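Gitilham Sewing and Mending Circle, minutes of the meeting of June 2, 2022

We began with the tables, which everyone was glad to have back, and agreed to keep the pale tops clear between jobs.

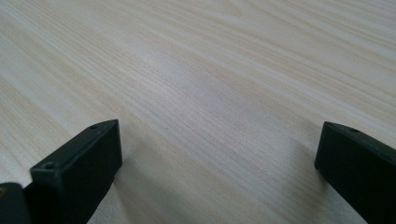
Primo Colombo asked whether we might buy felt covers at 29 pounds each, and after a good long chat we left it until next time.

Folding came next, with the dark navy piece and the green woven basket.

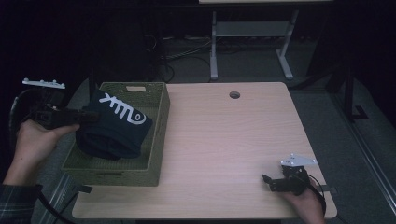 Wellington Bittencourt, Minutes Secretary

Baskets will keep their labels, please, and thank you all so much for coming!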